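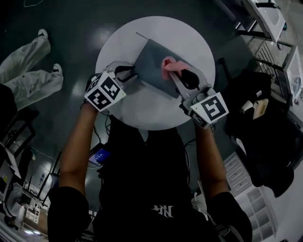

Slide 1. Cloth task at the round table, a hand-held gripper on each arm.

Speaker notes – "House rules for hand-held gripper work"
Femi Eze, Grekora
Fokwood practice day, 6/6/21

Leave slide 1 up while people find their seats. Start once the doors are shut.

Opening. Say who I am and that I look after the recording rules at Grekora. I don't design the grippers and I don't train the models. I wrote the rule sheet, and I'm the one who gets the email when a session has to be thrown out. The talk is 25 minutes plus questions. The full sheet is on the table by the door.

Point at the marker cubes on slide 1. Everything in part one is about those.

Part one: markers

Rule 1. The cube stays in view of the tracking camera. Operators learn to work with the wrist turned so that at least one full face is showing. If your elbow wants to come in tight to your body, move the table or move your feet.

Rule 2. Clean faces only. No tape, no pen marks, no stickers with your initials on them. We wipe the cubes at the start of every shift with a dry cloth. Alcohol wipes took the print off a set of ours over one winter and we had to replace the lot.

Rule 3. Cubes belong to grippers. If a cube comes off, the gripper goes back to the bench and gets calibrated again. Do not swap one across from the other hand. Each pattern has its own ID and the software will believe whatever it is told.

(Pause. Somebody usually asks about glossy print. Answer: matte, every time.)

Part two: cables

Our first version of this section ran to two pages. It is now four lines.
– Cables follow the forearm and go back toward the body.
– Leave enough slack for a full reach across the table, and test the reach before you record.
– No cable lies across the work surface.
– If a cable snags, stop and mark the take.

Tell the Afolabi story if there is time. Their site ran a full week with one cable pulling on the left gripper. The fingers closed a bit late on every grasp. It passed the automatic checks and was only picked up when a person sat down and watched the takes side by side.

Part three: the table

Back to slide 1. A grey cloth is laid out on the white top and the right gripper has hold of a small pink one. Ask the room what they would write in the task log. Take two or three answers.

Then give ours: name the object, name the colour, name the hand. "Right hand, pink cloth." We do not write "the small one" or "the other one", as the person reading the log in July has not seen your table.

Rules for soft items:
– Lay the item down again between takes. Don't start from wherever the last take finished unless the plan says to.
– Pinch with the fingertips. Don't scoop.
– Both grippers stay on the job until the take is closed. No putting one down to fix something with your bare hand.
– If you drop it, keep recording, pick it up with the gripper and mark it as a recovery. We want those.

Part four: the floor around you

Walk the full circle of the table before you put the grippers on. With both hands full you are looking down and you will not see what is behind your heels. Bags, cords, stands and people's feet all count. The standing area should be clear for one full step back on every side.

Phones: set the session going, then leave the screen alone. Notifications off.

Part five: numbers

Last quarter we logged 1,433 takes under the new sheet and rejected 13. Under the old sheet we set a target of 4,000 and spent so much time sorting out bad ones that we stopped counting properly. I would sooner have 1,000 I can use.

Don't dwell on this slide. Cloltent are speaking after me and they have better charts.

What the sheet does not cover yet

Two operators at one table. Left-handed operators, where our log format still assumes the right hand leads. Breaks – at present we say every 40 minutes, which came from our own staff and has not been tested against anything. If your site has a rule for any of these, I'd like a copy.

Questions. Repeat each one into the microphone for the recording. If it's about price or supply, send them to the Grekora desk. Collect the spare rule sheets on the way out.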